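**Prikdale Opens Resealable Bag Take-Back to All Household Customers**

November – Prikdale, the packaging and pantry goods supplier, is extending its bag take-back program to every household customer in its delivery area. Until now the program was open only to businesses. It covers clear zip bags, bread bags, produce bags and the thin film that comes around multipacks.

Customers can hand used bags to the driver when an order is dropped off. There is no fee and no minimum amount. Bags should be empty and dry, with crumbs shaken out. A quick rinse is enough for anything that held sauce, meat or cheese. Paper labels can stay on.

The collected film goes to Granditz, which sorts and bales it at its plant on the river side of town. From there it is sold on to be made into trash can liners, drainage pipe and garden edging. Granditz will not take foil-lined pouches, coffee bags with valves, compostable film or anything with a rigid spout. Those items still belong in household trash unless the local hauler says otherwise.

Prikdale began the business program with 40 cafes, schools and small grocers. Many of them were already saving their film in back rooms and had no place to send it. Most curbside programs in the area refuse plastic film, as it wraps around the rollers in sorting equipment and stops the line.

"People kept asking our drivers whether they could hand over a few bags from home," said Solange Barbosa, head of customer operations at Prikdale. "The drivers had been saying no for a long time and they didn't like saying it. The trucks go back half empty. We had the room."

The household service starts with the 400 addresses on the two northern delivery routes. The southern routes follow once drivers there have been trained and the return crates have been fitted to the trucks. Customers will get a card with their order telling them when their route is included. The card lists what is accepted on one side and what is not accepted on the other, and it can be kept on the fridge or inside a cabinet door.

Prikdale is also changing the zip bags it sells. The new bags are made from a single type of plastic, including the closure. The older bags used a different material for the slider, which had to be cut off before the film could be baled. Existing stock of the slider bags will be sold through at the regular price and will still be accepted for take-back, as long as the slider is removed first.
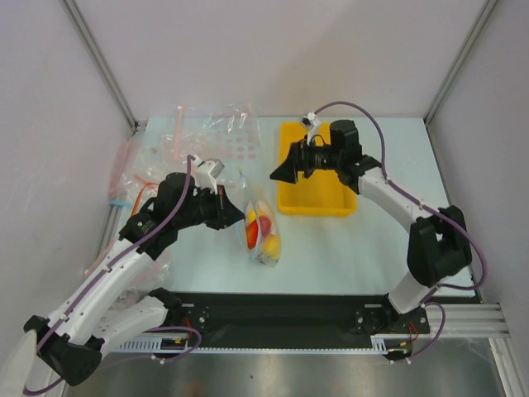

Tidunov, which runs a refill shop on one of the northern routes, supports the change but said the company should do more to get people to use a bag several times before returning it. A decent zip bag can be washed and used for months, the shop said, and collecting it after one sandwich is still a waste.

Prikdale agrees with the point. The card that comes with the service includes short washing instructions. Bags should be turned inside out, washed by hand in warm soapy water and stood over a glass or a wooden spoon to dry. Bags that held raw meat or fish should not be reused for food. Once the seal no longer closes along its full length, the bag is ready to go back.

The new bags come in quart and gallon sizes. Each size is sold in a box of 200, and the box is plain cardboard with no plastic window. A smaller snack size is planned but has no release date. Freezer-weight bags will stay in their current form for the time being, as the single-material version became brittle at low temperatures in early trials.

Fawzy, the packaging maker that produces the bags for Prikdale, has changed the closure on the new version twice. The first version was hard to open for people with sore or weak hands. The current one has a wider lip on one side so the two edges are easier to pull apart.

Returned bags will be weighed at the depot, and Prikdale will publish the total on its website every quarter, along with the share that Granditz had to reject. Customers who have a building manager or shared mail room can ask for one crate for the whole building. Requests can be made through the account page or by leaving a note for the driver.

**How to take part**

- Wait for the card that confirms your route is included.
- Put empty, dry bags inside one larger bag and press out the air.
- Leave the bag by the door on delivery day or hand it to the driver.
- Keep foil pouches, coffee bags and compostable film out.

**About Prikdale**

Prikdale delivers dry goods, kitchen supplies and food packaging to homes and small businesses. Orders can be placed online or by phone, and deliveries run from early morning to 6 p.m.

**Press contact**

Solange Barbosa, Customer Operations, Prikdale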